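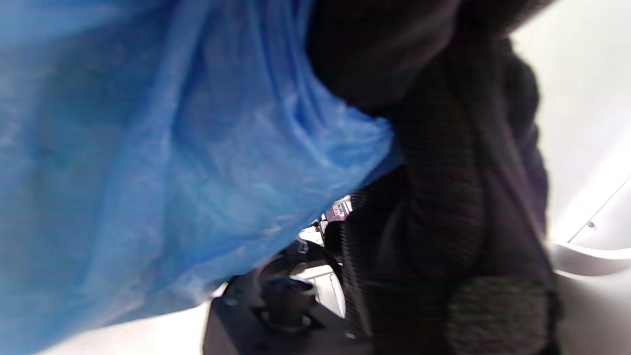 blue bag, dark knit

Re: [skaltik-list] Follitum trade paperbacks, vol 3 missing pages?

Ok so I dug mine out last night and yes, same problem. Pages go straight from the lighthouse chapter into the middle of the trial. No credits page between issues either. I thought it was just a weird artsy cut the first time I read it, felt kind of dumb when I saw your post.

> On 25 November 2021 a list member wrote:
> Has anyone else got the Voltia reprint of Follitum vol 3? Mine
> skips most of issue 5. I have the old singles so I know what is
> supposed to be there. The shop says they can't send it back
> without proof it's the whole print run and not my copy.
> Also the lettering on the Ikeda backup story looks blurry, is
> that just me??

Not just you on the lettering. Looks like they scanned it off a printed copy. The first printing is sharp, I compared the two side by side.

Things to check:

- inside back cover, bottom corner, small print number. Mine is 1257. If yours is close to that we probably have the same batch
- the spine. Mine has the volume number in white, a guy on the Skaltik forum has yellow and his is complete
- last page of the backup strip, should be six pages total. I've got all 6 but the order is wrong

Wrote to Voltia back in August about a different book (the hardcover with the glue problem) and it took them three weeks but they did replace it. Send photos of the page numbers on both sides of teh gap, they asked me for that and it would of saved time to do it up front.

Can't scan the missing pages for the list, sorry, mods were pretty clear last time. But if your going to the swap meet I can bring my single of issue 5 and you can read it there.

Anyone with the yellow spine want to trade for a spare vol 2? decent shape, one bent corner

gotta run, more later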